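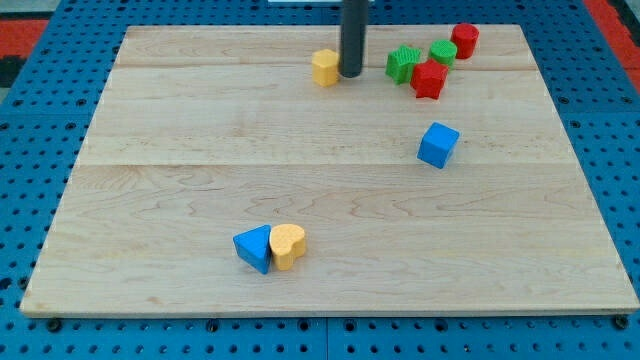 Maple board on the blue perforated base. Three planks, faint seams.

3 shares | 9 comments

Ticket: Shop humidity reading stuck at 36 per cent, humidifier stops overnight
Site: Haltwood, Lomunmont shop
Opened: 18 February 2019
Opened by: Surachet Khamphan
Equipment: Zidilum wall controller, Herrero steam humidifier on the main supply duct
Status: Open, monitoring

Problem as reported

The Zidilum controller on the glue-up room wall shows 36 per cent relative humidity nearly all the time. It shows that first thing in the morning, at lunch and when we lock up. The setpoint is higher than that, so the humidifier should be running, and during the day it mostly does. Overnight it stops. No fault light on the humidifier and no message on the controller.

We glue up edge-joined maple panels in that room. The panels themselves are not what this ticket is about, but they are how we noticed. A few that sat over the weekend showed small checks at the ends and one had a seam open up at the corner. The lumber came in at the right moisture content and was metered again before glue-up. The air in the room is the likely cause.

The hand-held hygrometer on the bench does not agree with the wall. On the morning I opened this, it was reading well under what the controller showed. I checked the hand-held with the salt test before trusting it (damp table salt in a bottle cap, both sealed in a freezer bag and left overnight) and it came out close enough.

Things already tried before opening the ticket

Turned the controller off and on at the breaker. Same reading came back within a minute.
Replaced the backup battery in the controller. No change.
Raised the setpoint. Humidifier came on right away, display did not move for the rest of the afternoon.
Drained and refilled the steam cylinder. It was due anyway, there was a fair bit of scale in it.
Checked the water supply valve. Fully open.

Log

Entry 1

Spoke to the Zidilum help line. They asked for the firmware version and whether the controller was using its built-in sensor or a remote one. I said built-in, as that is what the installer's sheet says. They had me go into the service menu and look at the sensor page. It says remote. So the number on the screen is coming from a remote probe and the installer's sheet is wrong.

Help line could not say where the probe would be. Fair enough.

Entry 2

Traced the probe cable. It leaves the back of the controller, goes up inside the wall and comes out above the ceiling tiles, then runs along the return duct toward the finishing room. There is a splice in it above the door, twisted and taped. The probe is strapped to the outside of the return duct and covered by a loose piece of insulation. It is not in the duct and it is not in the room. It has been measuring the air above the ceiling tiles, which hardly changes.

That explains the flat reading. It does not explain the overnight shutdown, since a reading below setpoint should keep the humidifier calling whether it is correct or not.

Entry 3

Switched the controller to the built-in sensor. Reading dropped over the next while and settled near the hand-held. Left the remote probe connected for now, but the controller is ignoring it.

Note for whoever does this next – the change does not save unless you back all the way out of the service menu to the home screen. If you let it time out it goes back to the old setting. I lost an afternoon to that.

Entry 4

Came in early. Humidifier off again. Controller was calling for humidity (the little drop symbol was on) and the humidifier was sitting in standby. So the call is being made and something between the two is blocking it.

Checked the wiring diagram inside the humidifier door. The call goes through two safeties in series, a high-limit humidistat in the duct and an airflow switch. Either one will hold the unit off and neither shows as a fault. Standby is all you get.

Entry 5

High-limit humidistat tested with a meter. Closed, as it should be. Turned the dial down until it clicked open, turned it back up until it closed again. It works. Put it back where it was and marked the position with a paint pen.

Airflow switch was closed at the time because the fan was running. Went over to the thermostat and turned the fan from On to Auto. The heat was satisfied, so the fan shut down, the airflow switch opened and the humidifier went to standby. That is the overnight problem reproduced in the middle of the day.

Entry 6

Looked at the heating schedule. Overnight the thermostat is set back and the fan setting changes with it, from On to Auto. With the setback the furnace does not run much in the first part of the night, so the fan does not run much either, and there is no airflow for the humidifier. Later on the furnace runs hard to recover before the crew comes in, which dries the room further, and the humidifier has not caught up by the time anyone looks at it.

The schedule was changed in the fall to save on gas. I was asked about it at the time and said it was fine. I did not think about the fan.

Entry 7

Changed the overnight fan setting to On and left the temperature setback alone. Put the hand-held on the bench by the clamps, set to record minimum and maximum.

Next morning the humidifier was running when I came in. The minimum was much closer to setpoint than any previous night. Still dips in the hour before opening, when the furnace is recovering.

Entry 8

Herrero support called back. I described the setup and they agreed with the airflow switch explanation. They said the switch is doing its job and should not be bypassed – without air moving, the steam condenses in the duct and runs down into whatever is below. In our case that is the panel saw. I had no plan to bypass it but I am writing it down in case somebody else gets the idea.

They also asked about our water. Ours is hard. They suggested shorter drain intervals and emailed a page on how to set it. Done, the menu matches their instructions. The cylinder should be looked at again in May when we shut the unit down for the season.

Entry 9

Removed the taped splice above the door and capped the cable. Took the remote probe off the duct. It is in the top drawer of the filing cabinet with a tag on it. If we ever want a remote reading again it should go in the room at bench height, away from the outside door and the supply grille, and be run with a new cable.

The controller itself is not in the best place. It is on an inside wall, which is good, but the compressor closet is on the other side and the wall is a little warm when the compressor has been working. Built-in sensor reads slightly dry compared with the hand-held on those days. I have not moved it. Entered a small correction in the calibration menu and will see how it holds.

Entry 10

Whole weekend left on the new settings. Humidifier ran, no standby found on Saturday when I stopped in. Panels glued on the Friday were stickered on the rack as usual. No new end checks that I could find on the Monday. That is only one batch and it was not very cold out, so I would not read much into it.

Sunday night the outdoor temperature went down and there was condensation on the inside of the finishing room window. Wiped it off and lowered the setpoint a little. The window is single glazed and the sill has been wet before, the paint is lifting at one end. We will probably have to run the room slightly drier in a cold snap and put up with it, or do something about the window.

Causes found so far

Controller was reading a remote probe mounted above the ceiling instead of its own sensor.
Overnight fan setting was Auto, so the airflow switch held the humidifier off when the furnace was idle.
Scale in the steam cylinder. Probably a minor part of it.

Still open

Morning dip during furnace recovery. Could try a smaller setback or start the recovery earlier and slower. I need to see a gas bill before arguing for either.
Finishing room window. Quote requested.
Installer's sheet needs correcting. I have crossed out the sensor line in pen on our copy and sent a note to the installer.
Second hygrometer for the lumber rack, so the bench one can stay where it is.

What to check if it happens again

Look at the humidifier first. If it says standby while the controller shows the drop, go to the thermostat and see whether the fan is running. If the fan is off, turn it to On and wait a few minutes for the humidifier to start. If the fan is running and it still sits in standby, check the high-limit dial against the paint mark. If the dial has not been moved, call Herrero and leave the covers on.

If the wall reading has not changed all day, compare it with the hand-held before touching the setpoint. Raising the setpoint against a bad reading will wet the windows and the ductwork.

Panels that were in the room before the fan change are on the lower rack with green tape on the end. Leave them there until they have been metered again. The one with the open seam has been set aside to be ripped and re-glued.

S. Khamphan

9 comments | Share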